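Jobs > Kitchen and Facilities > Part-time

Search jobs | Post a job | Saved | Sign in

Kitchen Assistant, staff lunch room (part-time)
Drultberg, Ignacio building, ground floor
Posted 2024-06-02
Saved 15 times - 3 shares

Drultberg is looking for a part-time kitchen assistant for the staff lunch room in the Ignacio building. The job is 26 hours a week, Monday through Friday, with no evenings or weekends. You would report to Noreen Tanoli, who runs building services.

The lunch room is self-serve. People bring their own food, heat it up, eat and go back to work. We do not cook on site. Your job is to keep the room clean, stocked and usable from the morning coffee rush until the last lunch break is over.

What you will do

Wipe down counters, tables and the sink area through the day.
Clean the microwaves inside and out, including the door and the buttons, at the end of every lunch period.
Empty and refill the dishwasher. Hand wash anything that does not fit.
Restock coffee, tea, paper towels and dish soap, and send the order list to Ulises Quiroga before noon on Thursday.
Clear out the refrigerators every Friday. Anything without a name and date on it gets thrown away.
Take out trash, recycling and food scraps.
Report anything broken. You are not expected to repair appliances.

What we ask for

Some experience cleaning in a kitchen, cafeteria, school or care home. Home experience counts if you can tell us about it.
You can stand for most of a shift and lift a full case of dish soap.
You read enough English to follow product labels and safety sheets.
You are on time. The room opens at 7:30 and people are usually waiting.

No food handler card is needed to apply. If you are hired, we pay for the course and you take it on work time during your first month.

The equipment

Most of it is ordinary household size, so there is nothing special to learn. The microwaves get the heaviest use, and wiping them down is a bigger part of the day than most applicants expect. Use a damp cloth and the mild spray we provide - no scouring pads on the doors or the control panels.

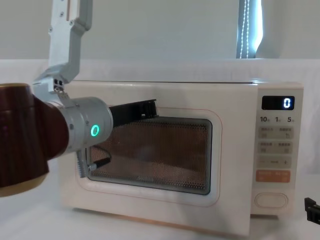 Countertop microwave, with the door button at the bottom of the panel.

Pay and start

Pay is hourly and follows the building services scale, step two for new hires. Ask Noreen for the current sheet. Work shoes and aprons are supplied. You get a paid half-hour break and can use the lunch room like everyone else. We would like someone to start in June, but we can wait a few weeks for the right person.

How to apply

Send a short letter or a resume to Carol Greenwood in the Drultberg personnel office, or leave it at the front desk in an envelope marked Job 277. Include a phone number and the best time to call. Questions about the work itself go to Noreen at extension 508. Interviews take place in the building and include a walk through the lunch room.

2 comments - Share - Report this ad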